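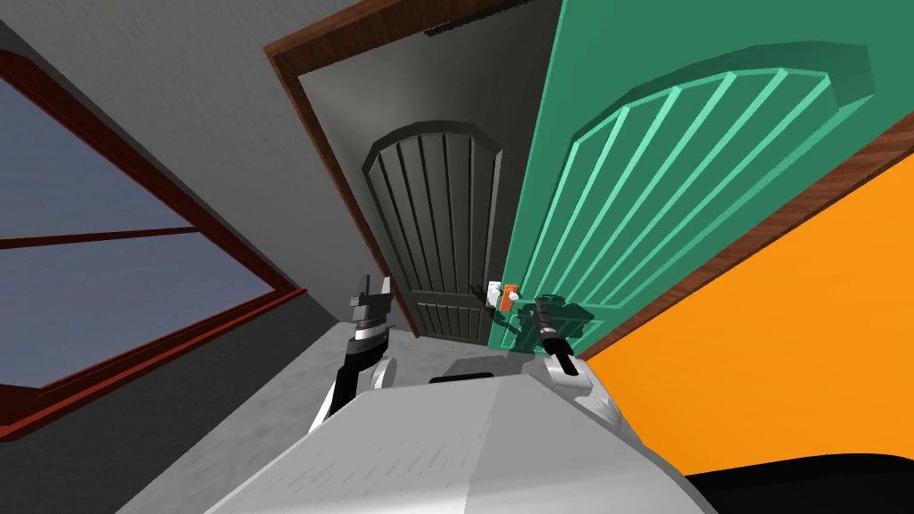

Door task in the sim, head camera view. Right gripper at the green door, left one open and waiting.

1/ Notes from our student project this term: a two-armed robot, simulated, that has to get through household doors. Posting them here so next year's group can find them. Mostly numbers and mistakes.

2/ Setup. The simulator is Moddale, the controller is our own code and goes by Dovach. The house generator came with the course. It picks wall colors, window frames, trim and door styles at random, so you get a teal-green door beside an orange wall and a dark red window on the gray one. The policy has to cope with all of it.

3/ The door set has 56 door styles. The arched ones with raised slats gave us the most trouble. Our first detector looked for long straight edges to find the panel border, and the slats are full of long straight edges. It kept putting the hinge line in the middle of the door.

4/ Fix for that: stop using edges, use depth. Fit a plane to the panel, then look for where the plane ends. Slats are shallow enough to count as noise if you set the tolerance right. Ours is 2 cm. Tighter than that and the arch molding gets cut out as a separate object.

5/ Camera tilt. The head pitches and rolls a lot when both arms are forward, and the whole room goes diagonal. We spent most of February assuming vertical meant vertical in the camera frame. It does not. Every door estimate now gets rotated into the base frame before anything else touches it. If you take one thing from this thread, take the transform.

6/ Arm roles. Right arm does the handle side. Left arm stays forward with the jaws open, ready to take the panel edge. We tried tucking it against the torso first. It saved a little planning time and cost a lot later, as the left arm then had to swing out past a door that was already in its way.

7/ The handle hardware is small compared to the door. From the head camera it is a few pixels of white and orange next to a very large green rectangle, and the gripper housing covers part of it on approach. So the last stretch is done without vision: freeze the handle estimate, move in a straight line, stop on contact force.

8/ Freezing too early was our most common failure. Freeze too late and the gripper itself gets picked up as the handle. Dark gripper in front of a dark gray door is the worst case. We now mask out the arm using joint angles, with some padding around the wrist.

9/ Data. We logged 2,803 attempts in total. About 2,000 of them are usable. The rest went when we found the friction setting on the floor had been reset to default by an update and the base was sliding backward on every pull. Check your config into version control, including the parts you did not write.

10/ Reward shaping, short version. Rewarding door angle alone gives you a robot that hits the door. Rewarding grasp alone gives you a robot that holds the handle until the episode times out. We use grasp until a small opening angle, then angle only, with a penalty on contact force throughout.

11/ Lieven Van Acker (course supervisor) asked why we do not just script the whole thing. Fair question. We did, as the baseline. The script beats the learned policy on plain flat doors and loses on the arched ones, mainly at the handoff from right arm to left. Both sets of results go in the report.

12/ Handoff is still the weak part. The right gripper has to let go of the handle before the base can move through, and the left one has to be holding the panel by then. If the release comes early the door drifts back. We currently wait on a force reading from the left fingers - crude, but easy to debug.

13/ Tools, for those who asked: Flukell for logging and replay, Dai for the training runs. Flukell replay at quarter speed found more bugs than all our plots did. Turn on the head camera overlay when you use it, the default outside view hides the finger contacts behind the door.

14/ Still to do before the demo: doors that open away from the robot, and a second frame width. The base currently clips the trim on narrow ones if it enters at more than a slight angle.

15/ Code goes up after grading. The depth-plane detector is separate from the rest and runs without the simulator, so that part may be of use on its own. Questions about the transform are welcome, we have made every sign error available.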